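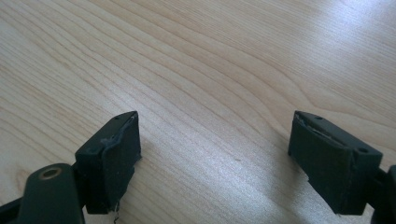 Figure 7. Light wooden tabletop with two dark gripper fingers at the lower edge.

Filed under: Media & Public Money

4.2 What the expense claims looked like up close

I'll admit I came to this part of the project expecting taxis and hotels to be the whole story, and they weren't. We had 300 claims from Dastus, the regional public broadcaster that agreed to open its books to us, and I read every one of them myself (mostly in August, with the window open and too much coffee). The biggest surprise was how much of the money went on studio sets. Desks got ordered, shipped, repainted and then swapped for other desks before a show even aired!

Of those 300 claims, 156 had to do with furniture, lighting or backdrops. I coded a claim as "set spending" if the form named a show and an item, and as "unclear" if it only named a show. A few forms gave neither, so I called the finance desk and asked. They were very patient with me.

Most set spending went through one supplier, Idum, under a deal that let producers order without a second quote as long as each item stayed under a set price. You can probably guess what happens next — large orders got split into small ones. One late-night talk show put in 10 separate requests for what was clearly a single set, all typed up by the same producer on the same afternoon. Was that against the rules? As far as I can tell, no. The rules talk about items and say nothing at all about orders.

I also ran the claims through Busier, the scheduling tool the station uses, to see whether the sets were in the building when the shows were taped. For seven shows they weren't, and those shows were taped on older sets while the new pieces sat in storage. Manolakis, the smaller station we used for comparison, had no cases like this, but it also makes far fewer shows, so I wouldn't lean on that too hard. Travel claims are covered in Section 4.3.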